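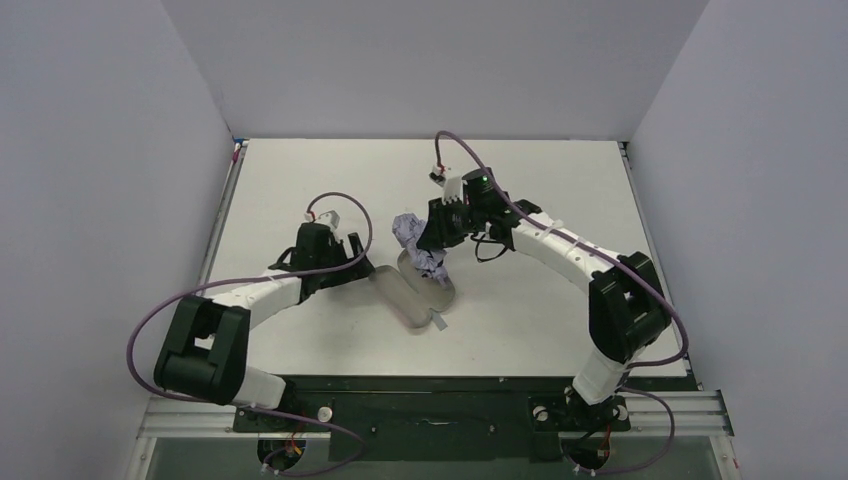

Two arms over the white table, the left gripper open.

Zavivdale Residents' Forum
Board: Shared Facilities and Bylaws
Topic: Proposed changes to the booking rules for the Lellance Hall meeting rooms

Posted by: lellance_admin
Members are advised that the draft booking rules for Lellance Hall are now open for comment. The principal changes are as follows. Bookings may be made no more than 29 days in advance, in place of the present arrangement under which a group may reserve a room for the whole season. Each group may hold no more than four forward bookings at any one time. Cancellations received less than 22 hours before the start of a booking will count toward that limit.
Comments should be confined to the draft. Questions concerning parking on Rustau Street should be directed to the parking board. The comment period opened on 2022-03-01 and the revised rules are expected to take effect in April.

Posted by: R_Pruvost
I write on behalf of the Deschamps Choral Society, which has used the large room without interruption for many years. The Society does not support the draft in its present form. A choir of our size plans its repertoire a full season ahead, and our accompanist is engaged on the basis of dates we can confirm. A limit of four forward bookings would give us four rehearsals' certainty at a time. I would ask that the rules recognise a category of standing user, with an annual review.
Raphaël Pruvost

Posted by: maple_and_third
With respect to the previous poster, the category of standing user is precisely what the draft is intended to remove. My own group, a weekly English conversation circle for newcomers, has applied for an evening in the large room on several occasions and has been told each time that the season is full. On at least two of those evenings I walked past the hall and the lights were off.

Posted by: R_Pruvost
The Society was not the absent party on those evenings. We have forfeited one booking in the past year, owing to a burst pipe, and notice was given.

Posted by: maple_and_third
I did not suggest otherwise and I am happy to have that on the record. My concern is with the system, under which an unused evening cannot be released to anyone else.

Posted by: arengifo
I have read the draft twice and wish to raise a narrower point. Section 3 refers to "a group" without defining the term. The badminton players who meet under the name of the Lellance Racquet Club are, for practical purposes, the same people who meet as the Zavivdale Shuttle Club. Under the draft they would be entitled to eight forward bookings. I do not accuse anyone of bad faith, but the wording invites it.
I would also favour a shorter cancellation period. Twenty-two hours is an odd figure and will be misremembered.
Arnulfo Rengifo

Posted by: lellance_admin
The point regarding the definition of a group is noted and will be put to the drafters. The cancellation period was set so that the evening attendant, whose shift begins at six o'clock, can be notified by eight o'clock on the previous night. A change to a flat 24 hours has been considered and remains open.
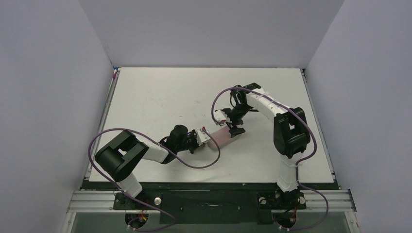 Both arms working at the table, with the pink item between them.

Posted by: shuttlecock_79
As a member of both clubs named above, I must object. The Racquet Club plays to a competitive standard and the Shuttle Club is social. There is an overlap in membership, but the two keep separate accounts and charge separate fees. If the rule is to be one booking allowance per human being, then the draft should say so, and the choir may wish to check how many of its altos also attend the book club.

Posted by: R_Pruvost
Several do. I fail to see the relevance.

Posted by: maple_and_third
May I propose a compromise? Standing users could retain a fixed evening for the season, on condition that any date left unconfirmed seven days beforehand is released to the general calendar. The choir would keep its certainty and the rest of us would have some prospect of a room.

Posted by: R_Pruvost
I could recommend that to our members, provided that confirmation may be given by e-mail and that several dates may be confirmed in a single message. Our secretary does not live in Zavivdale and cannot be expected to attend the office in person.

Posted by: arengifo
I remain opposed to any standing category, compromise or otherwise. The large room was paid for by all ratepayers. If the proposal is to be adopted, I would ask for a limit on the number of evenings that may be held in this way, and for the list of holders to be posted in the foyer.

Posted by: lellance_admin
The proposal from maple_and_third, together with the conditions suggested in reply and Mr. Rengifo's objection, has been forwarded to the drafters. Members who wish to comment on the storage cupboards are asked to begin a separate topic.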